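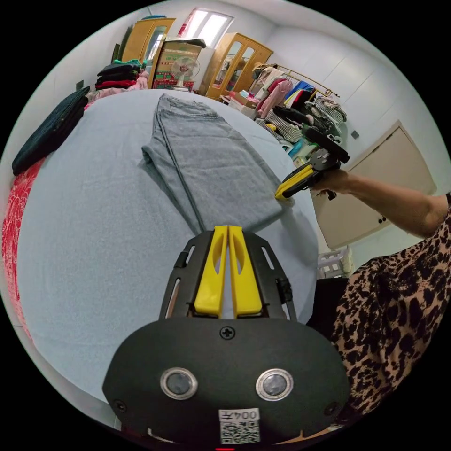
4.2 Falten von Hosen auf dem Bett

Im Haushalt Ledesma wird Wäsche fast nur auf dem Bett gelegt, ein Tisch kommt selten vor. Von 526 erfassten Faltvorgängen entfielen 78 auf Jeans. Übliche Folge: ausbreiten, Bein auf Bein, dann quer bis zur Stapelgröße. Schwerer Stoff — bleibt liegen, verrutscht aber auf glattem Laken als Ganzes. Die Nähte dienen dabei als Orientierung, die Säume werden seltner ausgerichtet.

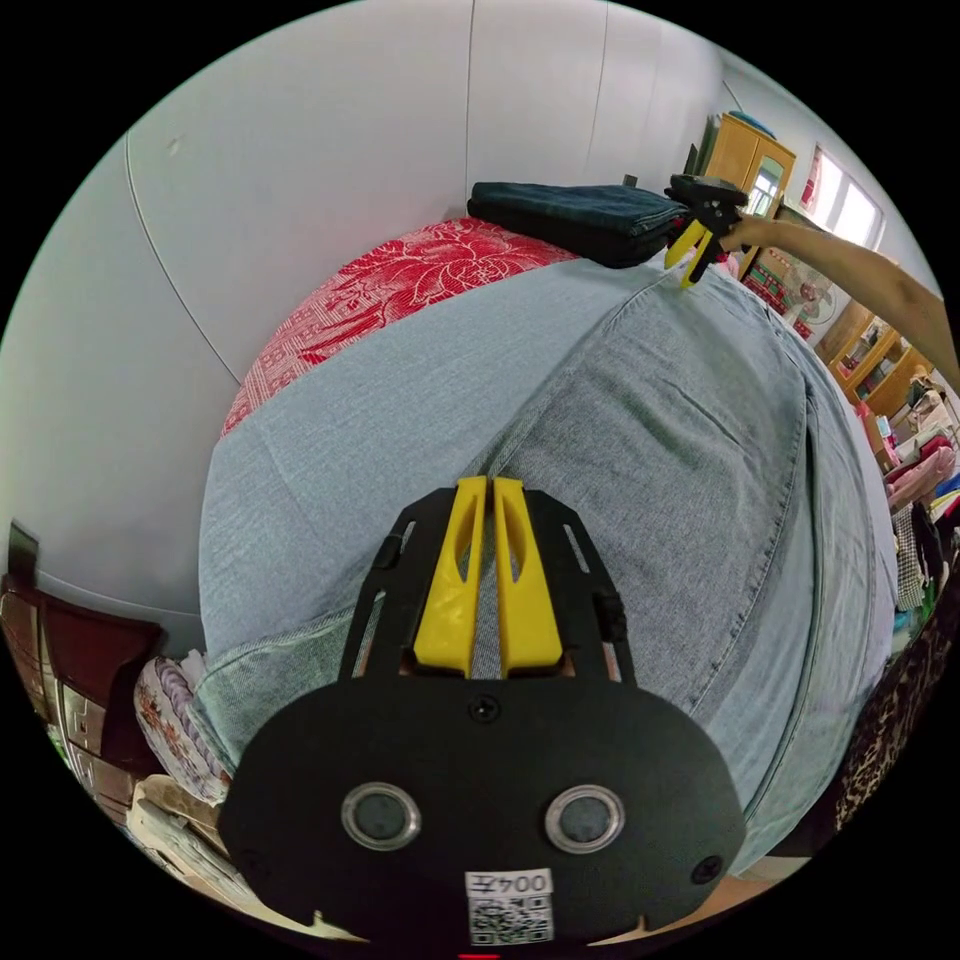 Abb. 3: Hellblaue Jeans beim Falten auf dem Bett, dahinter ein Stapel aus dunkelblauem Denim.

Stapel entstehen meist am Bettrand, nicht nach Farbe sortiert. Im Schrank dann neue Ordnung, siehe 4.3. Ob die Hose vor dem Querfalten glattgestrichen wird, ist von Person zu Person verschieden und und wurde nicht getrennt kodiert.

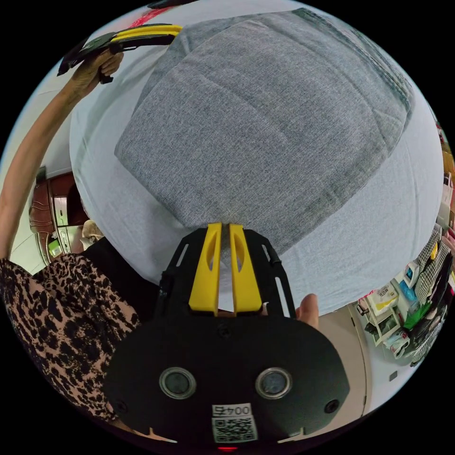 Karla Ochoa wandte im Nachgespräch ein, das Glattstreichen gehöre sehr wohl zum Falten, ohne das werde jeder Stapel schief. Für die Auswertung in 4.3 daher als eigener Schritt geführt.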